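検索 キーワードを入力 すべてのカテゴリ 絞り込み
くらしの相談室 洗濯・衣類のお手入れ
投稿:7月 投稿者:Temitope Bashir(集合住宅 共用洗濯室 運営担当)

赤と白の切り替えがある衣類の洗濯方法および洗濯かごの運用について

平素より当相談室を参考にさせていただいております。当方は、単身者向け集合住宅「Garnitz」において、共用洗濯室の運営を担当しております。洗濯室にはドラム式洗濯機を設置しており、入居者には各自の洗濯かごで衣類を搬入いただく方式を採っております。

本年に入り、入居者より、赤地に白の切り替えが入った衣類を洗濯したところ、白い部分が薄い桃色に変色したとの申し出が3件ございました。いずれも運動用の上衣で、ほかの衣類とまとめて標準コースで洗濯されたものです。うち1件は、前夜に洗い終えたものを翌朝までドラム内に残していたとのことでした。

つきましては、洗濯室の掲示文を改めるにあたり、次の事項についてご教示を賜りたく存じます。

第一に、赤と白が一着の中に混在する衣類は、色物と白物のいずれに区分して案内すべきでしょうか。現行の掲示では「白物と色物を分けてください」とのみ記載しており、入居者から判断に迷うとの声が寄せられております。

第二に、洗濯前の衣類をかごに入れて待機させる時間について、目安を設けるべきでしょうか。金曜日の夜は利用が集中し、洗濯機の前の床にかごを置いたまま順番を待つ方が多く見受けられます。汗を含んだ衣類を丸めた状態で置くことが色移りの原因となり得るのか、併せて伺いたく存じます。
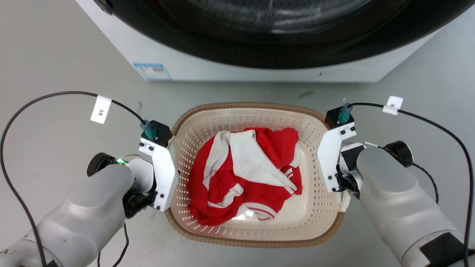

第三に、かごの形状についてでございます。現在は側面に穴のあるプラスチック製のかごを推奨しておりますが、濡れた衣類を運ぶ際に水滴が床に落ちるとの指摘があり、穴のないものへの切り替えを求める意見も出ております。通気性を優先すべきか、床の保護を優先すべきか、判断いたしかねております。

なお、洗濯室の床は淡い灰色で、水滴の跡や擦れ跡が比較的目立ちやすい仕上げとなっております。清掃は毎日午前10時に実施しております。洗剤は各自の持ち込みとしており、銘柄の指定は行っておりません。

ご回答のほど、よろしくお願い申し上げます。

回答 1
回答者:Oluwatosin Ogunleye

クリーニング店の受付業務に従事しております。ご質問の順に回答いたします。

一 区分について
赤と白が混在する衣類は、色物として扱うことをお勧めいたします。白い部分があることを理由に白物へ区分いたしますと、赤い部分から出た染料がほかの白い衣類に移るおそれがあるためです。購入後間もないものや、色落ちの有無が確認できていないものは、単独で洗うよう案内されるのが安全です。

ただし、色物に区分しても、その衣類自身の白い部分への色移りは防げません。掲示には、区分のほかに次の事項を加えられてはいかがでしょうか。

・洗濯表示を確認し、表示された上限温度を超えないこと
・裏返し、ファスナー等がある場合は閉じること
・つけ置きを行わないこと
・洗濯機が停止したら速やかに取り出し、形を整えて干すこと

色落ちの確認は、縫い代など目立たない箇所に洗剤液をつけ、白い布を当てて軽く押さえる方法が一般的です。白い布に色が付いた場合は、ほかの衣類と一緒に洗わないようにしてください。

お申し出のうち、翌朝までドラム内に残されていた1件につきましては、洗濯後の放置が影響した可能性が高いと考えます。濡れた生地が重なった状態で長く接していると、洗濯中に目立った変化がなくとも、接触した部分に色が移ることがございます。当店にお持ち込みいただく色移りのご相談でも、洗濯後に取り出しが遅れた例は少なくありません。

二 待機時間について
乾いた衣類であれば、かごの中で短時間お待ちいただく分には差し支えございません。注意を要するのは汗で湿っている場合です。赤い生地と白い生地が湿ったまま密着いたしますと、洗濯前であっても色が移ることがあり、においの原因にもなります。

何分までなら安全という一律の基準は、染料や生地によって異なるため、申し上げられません。運用上の目安が必要であれば、60分を超えて待つ見込みの場合は一度居室へ持ち帰り、広げて風を通す、といった表現が現実的かと存じます。丸めたままにせず、かごの中でも軽く広げておくようお伝えください。

三 かごについて
洗濯前の衣類を入れるかごとしては、穴のあるもので問題ございません。湿気がこもりにくく、現行の推奨を改める必要はないと考えます。洗濯後の運搬につきましては、脱水が十分であれば水滴が落ちることは通常ございませんので、まず脱水時間の設定をご確認ください。

なお、すでに桃色に変色した衣類は、乾燥機にかける前であれば、改善の余地がございます。洗濯表示の範囲内の温度の湯に通常の洗剤を溶かして速やかに洗い直し、直ちにすすいで脱水する方法です。漂白剤を用いる場合は、色柄物に使用できる酸素系であること、および表示で漂白が認められていることを必ずご確認ください。塩素系は赤い部分の脱色を招きますので、使用をお控えください。

回答 2
回答者:Darius Grigaitė

色移り防止シートを入れればよいと思います。私はClestexのものを使用しており、問題は起きておりません。かごは何でも構わないのではないでしょうか。

回答 3
回答者:Babatunde Okoro(学生寮 Oyelaran 設備管理)

当寮でも同様の運用を行っておりますので、かごおよび床の管理に限り補足いたします。

当寮では200名の入居者が洗濯室を利用しております。以前は穴のないかごを備品として貸与しておりましたが、底に水分が残り、ぬめりの苦情が続いたため、穴のあるものへ戻しました。洗濯後の衣類を運ぶ際は、かごの底にタオルを一枚敷くよう案内しております。費用がかからず、床の水滴も減少いたしました。

あわせて、洗濯機の扉の正面にはかごを置かないこととしております。扉を開けた際に接触するほか、通行の妨げにもなるためです。待機用のかごは壁際の棚に置き、棚が埋まっている場合は居室でお待ちいただいております。床に直接置きますと、かごの底に付いた砂で擦れ跡が生じることもございます。

また、扉のゴムパッキンの内側に靴下等の小物が残り、次の利用者の衣類と一緒に洗われてしまう事例がございました。色物が残った場合は思わぬ色移りの原因となりますので、「使用前にドラム内とパッキンの溝を確認してください」との一文を掲示に加えることをお勧めいたします。清掃時にも同じ箇所を拭き取っております。

回答2の色移り防止シートにつきましては、当寮でも試用いたしましたが、同じ衣類の中で隣り合う赤と白の間の色移りまでは防げませんでした。補助的な手段としてご検討ください。

質問者からの返信
投稿者:Temitope Bashir

ご丁寧なご回答をいただき、厚く御礼申し上げます。赤と白が混在する衣類は色物として案内し、洗濯後の速やかな取り出しを掲示の冒頭に記載することといたします。穴のあるかごの推奨は継続し、タオルの使用とパッキンの確認を追記いたします。待機用の棚につきましては、設置場所を検討のうえ、改めてご相談申し上げることがあるかと存じます。

関連する質問
・ドラム式洗濯機のゴムパッキンに付いた黒ずみの落とし方
・共用洗濯室に放置された衣類の取り扱いについて
・運動着の背番号プリントがひび割れる原因
・Jarkettiの粉末洗剤が溶け残る場合の対処
・プラスチック製洗濯かごの編み目に入った埃の掃除
・部屋干しのにおいと脱水時間の関係(回答者:Tobiloba Nnaji ほか)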